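Trucos de casa | Discos y vinilos
02/12/2018
Por Saskia Tawhiri

Cuando heredé los discos de mi tío venían en cajas de fruta, con ese olor a trastero que quien compra techno de segunda mano reconoce a la primera, y no tenía ni idea de por dónde empezar. Había mucho maxi de doce pulgadas de sellos que duraron dos veranos, varios ejemplares sin portada y uno de Plitbridge que llevaba años buscando (¡con la etiqueta escrita a mano!). Desde entonces he lavado casi 400 en la cocina de casa y algo he aprendido, así que os lo cuento con calma.

Lo primero es quitar el polvo en seco, siempre, antes de que el disco vea una gota de agua. Yo uso un cepillo de fibra de carbono, dos vueltas completas sin apretar, y luego lo voy sacando hacia el borde. Si os saltáis este paso hacéis barro dentro del surco, y el barro se oye.

Para el líquido, agua destilada de la que venden para la plancha y unas gotitas de jabón neutro sin perfume. En un litro pongo 4 gotas, ni una más, que la primera vez me emocioné y estuve toda la tarde aclarando espuma. El alcohol lo dejo fuera. Hay quien lo usa muy rebajado en vinilo y le va bien, pero en los discos antiguos de goma laca es un desastre seguro, y en mi casa andan mezclados. 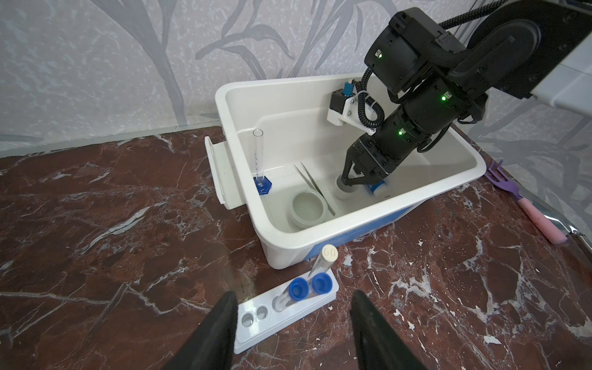 Un recipiente de plástico blanco sobre la encimera.

Con un paño de microfibra bien escurrido, seguid siempre el sentido del surco, en círculos, nunca de dentro afuera. La galleta central procurad no mojarla; yo le pongo encima una tapa de tarro con una junta de goma y la sujeto con la palma. Después paso otro paño con agua destilada sola y dejo el disco de pie en un escurreplatos, lejos del radiador y de la ventana donde dé el sol. Paciencia aquí, por favor. En septiembre guardé una tanda con prisas y a las dos semanas tenía manchas de humedad en un Jesadum precioso que todavía me duele mirar.

Las fundas interiores viejas, al reciclaje. Las de papel sueltan pelusa y rayan, así que las cambio por otras antiestáticas. Si la original lleva letras o fotos, la guardo detrás, dentro de la misma portada. Para las etiquetas de precio pegadas en el cartón, secador templado y uña, muy despacito, empezando por una esquina.

Y guardadlos en vertical, sin apretujar. Mi prima los tenía tumbados en una pila debajo de la tele y el primer EP de Gulora, que estaba abajo del todo, ahora parece una patata frita.

La aguja también se limpia, de atrás hacia delante, con un pincelito seco.

Etiquetas: vinilo, limpieza, techno, almacenaje, segunda mano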